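Is hard wax oil really better than poly on a dining table?
Forum: Finishes and Refinishing

grainchaser
Posted 8:14 pm
I keep reading that polyurethane is "plastic on wood" and that anybody with taste uses hard wax oil now. The shop in Brultuscombe wanted to sell me a can of the Kobori stuff for the dining table and swore it would shrug off wine, hot plates and kids. I asked what happens when it doesn't. Long pause, then "you just touch it up."

So has anyone here lived with one of these finishes for more than a year? I don't mean the week after you buffed it. I mean after a few hundred dinners.

twocoatsmax
Posted 8:31 pm
Three years on ours. Love it. Rings happen, sure, but I rub in a little more oil and they're gone by morning. Try that with poly. Once poly scratches you're sanding the entire top.

oldglue
Posted 8:47 pm
"Rings happen, sure" is doing a lot of work in that post.

I've heard the touch-up story from every oil person I know, and then I go to their house and there's a tablecloth on the table. My top has had gloss poly on it for 12 years. Wipe it with a damp rag and go to bed. Does it look like a bowling alley? A bit. I eat off it, I don't enter it in shows.
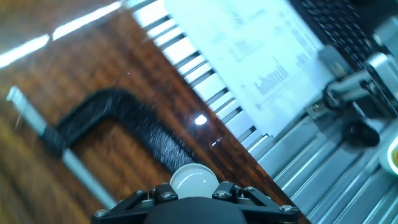 The other thing I don't buy is the coverage number on those cans. The Pesex one says a single coat does a big dining table with plenty left over. I tried it on a bookcase and ran dry before I got to the last shelf. Maybe their test table was made of glass.

twocoatsmax
Posted 9:02 pm
You probably put it on too thick. You're supposed to wipe nearly all of it back off.

oldglue
Posted 9:06 pm
I did wipe it off. Then I threw out the rags with most of my money in them.

lestarport_lou
Posted 9:20 pm
Both of you are comparing different things. What kind of poly? Brushed on oil-based is a different animal from the water-based kind, which I've had go cloudy over dark stain. And the "can't repair it" line is only half true. I've scuffed a poly top with fine paper and laid one thin coat over it, and I was done in an afternoon. It won't hide a deep gouge, but oil won't either.

My gripe with gloss is glare. We have a ceiling light right over the table and I see the bulb every time I look down at my plate. Satin fixes that.

grainchaser
Posted 9:33 pm
OK, that's useful. Does satin wear shiny where people rest their arms? I've seen that at a diner in Lestarport, two bright patches at every seat.

lestarport_lou
Posted 9:41 pm
Yes, eventually. Anything satin will polish up where it gets rubbed. Mine took a good while to show and I only see it from one side of the room.

quartersawn_q
Posted 10:15 pm
Nobody's mentioned cure time. With the oil I used, the label said light use after 2 days, and a mug still left a mark at the end of the week. I'd give any of them a month before I believed a word of it. I did mine in October with the garage door open and it stayed tacky forever.

twocoatsmax
Posted 10:22 pm
Well, that's the cold, not the oil.

quartersawn_q
Posted 10:25 pm
Could be. The label didn't say anything about cold.

grainchaser
Posted 10:38 pm
I'm leaning toward satin poly for the top and maybe oil on the legs, where I can't do much harm. Going to make a couple of sample boards first and leave a wet glass on each one overnight. If the oil board comes through clean I'll come back and say so.

oldglue
Posted 10:44 pm
Use red wine. And leave it 7 days before you test, or max will tell you it wasn't cured.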